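Getting a Wooden Drawer to Slide Again

Search for how to fix a sticking drawer and most of what you get is a shopping list. Sprays, tapes, roller kits, a special block of something in a tin. I have fixed a lot of small wooden drawers and I doubt most of it does anything a stub of candle won't. What follows is for plain wood-on-wood drawers, the kind in old desks, nightstands and little tabletop cabinets. If yours runs on metal slides, you want a different page.

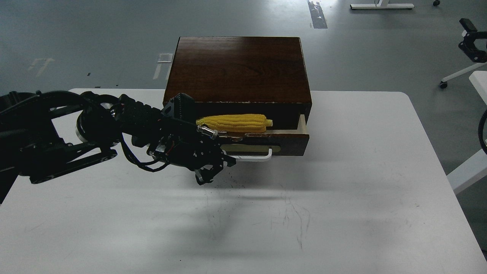

Before you start

Empty the drawer. I know you think you can work around what's in it. Then pull it all the way out and look at the back corners, the bottom and the sides. Shiny or dark patches are where wood has been rubbing on wood. Mark them with pencil right away, while you can still see them.

Check the inside of the cabinet too, with a flashlight. A good share of the "warped" drawers I've been handed had a screw tip, a paper clip or an old blob of glue in the way. The store where I bought my first one, Nugroho in Virbridge, told me the wood had swollen and would settle by April. A pushpin had fallen behind the runner.

What you need

A candle or a bar of dry soap
Sandpaper, 120 and 220 grit
A soft brush or a vacuum with a narrow nozzle
Wood glue and 2 small clamps, if a joint has come loose

You'll see people swear by 3000 grit for the runners. I tried it once on a nightstand. It took most of an evening and the drawer ran exactly the way it had after the 220.

Step 1. Clean it

Vacuum the cabinet, then brush out the runners and the corners. Old wax mixes with dust and turns into a gray paste that drags worse than bare wood. Scrape that off with the edge of a plastic card. Don't use a wet rag on raw wood.

Step 2. Check that it's square

Measure the drawer box from corner to corner, both ways. If the two numbers match, leave the joints alone. If they don't, a joint has probably let go. Pull it apart gently, scrape off the old glue, put in fresh glue, clamp it and measure again before you walk away. Leave it overnight. The bottle may promise a much shorter time, and I don't believe the bottle.

Step 3. Sand only the marked spots

Start with 120 on your pencil marks. Give each spot 7 or 8 strokes with the grain, then slide the drawer back in and see how it feels. This is where people ruin drawers. Take off too much and it will rattle side to side forever, and no tape is going to bring that wood back. When it moves without catching, go over the same places with 220.

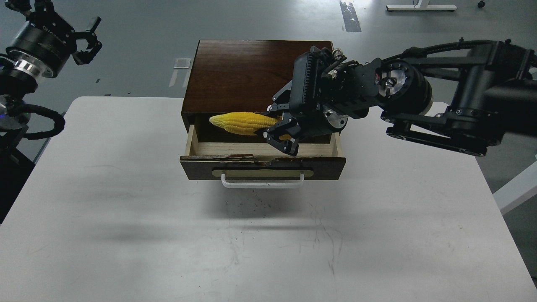 If it catches only at the very end of its travel, look at the stops before sanding anything else. They are usually small blocks glued to the cabinet, and a crooked one will push the whole drawer to one side.

Step 4. Wax

Rub the candle hard along the bottom edges of the sides and along the runners. Slide the drawer in and out until it feels smooth, then add a little more. Soap works as well, though I've heard it can draw damp, so I keep it for dry rooms.

About the products

Zunix spray went on fine and felt slick for a week or so. After that I couldn't tell it from nothing, and it smelled up the sweaters. Getell tape I'm less sure about. It did help on one heavy desk drawer, but it adds thickness, and a tight drawer is the last thing that needs more of that. I'd try it on a loose one.

If it still sticks

Wait for a dry spell and try again before you reach for a plane. Wood really does swell in humid weather, and a drawer trimmed to fit in August can be sloppy by winter. If it sticks all year round, plane one side a shaving at a time, and test the fit after every pass.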